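July, before the heat

Walked to Haltisach for bread and took the long way, my doctor having used the word "sedentary" twice in one visit. Wall on one side, lamppost ahead, me wheezing between them. 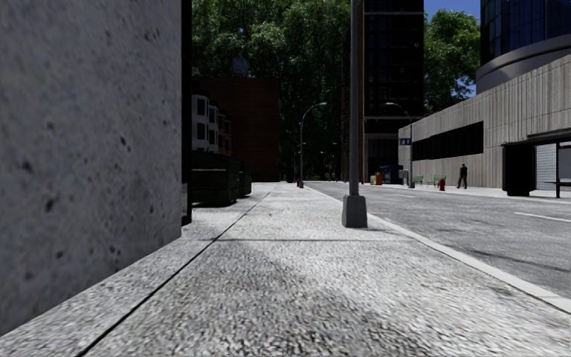
7:50 a.m.

The bakery opens at eight. I did laps — two, if we count the one I gave up on — and thought about Oana Ene's letter, which runs to 534 words and mentions her new kitchen in most of them. 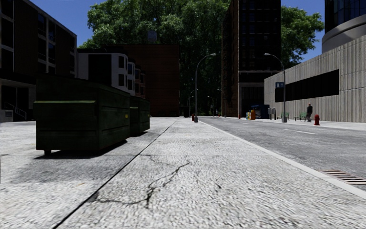 Dumpster and crack, first lap.

Bread was fine. Came home by the same street and drafted a reply to Oana in my head, very gracious, with one small remark about backsplashes. Took the remark out. Put it back at the corner.

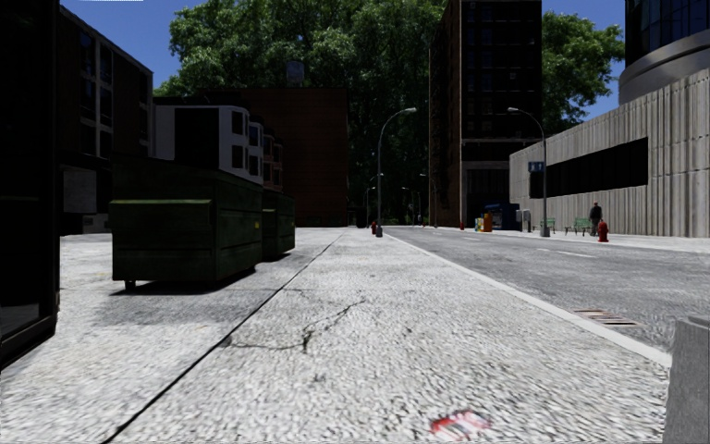
Evening

Didn't write to Oana. Ate most of the loaf. Doctor again in two weeks.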